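From: Dorothy Hebden
To: Nellberg teleoperation list
Subject: Re: Bag task, operator instructions

Dear colleagues,

Lionel Catterall wrote:
> The Cedlow operators ask whether a demonstration should be
> discarded when the bag slips and has to be gripped a second
> time. They also ask if one arm may rest while the other works.

A second grip is acceptable and the recording should be kept. Please discard a demonstration only when the operator has stopped or the arms have touched each other. Of the 198 recordings received in August, 17 were removed on those grounds.

Either arm may rest, provided it stays clear of the bag. Operators should move the leader arms at an even pace and should not correct a grip by jerking the wrist. The checkerboard is to remain on the mat throughout.

Revised instructions will be sent to the Cedlow and Luvenitz sites. Questions may be addressed to this list.

Dorothy Hebden
Nellberg

Attachments (2):

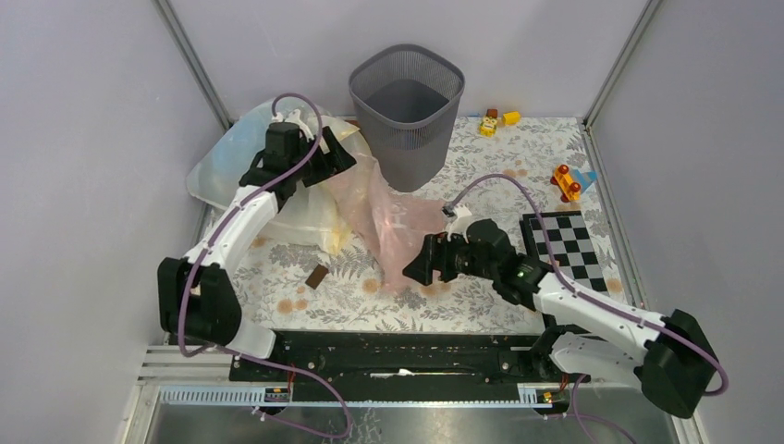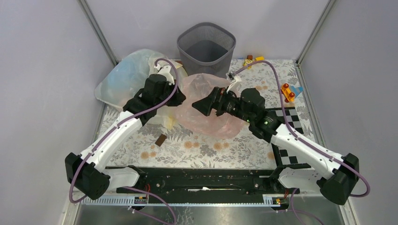
Bag task, both arms, with the mesh wastebasket at the back of the mat.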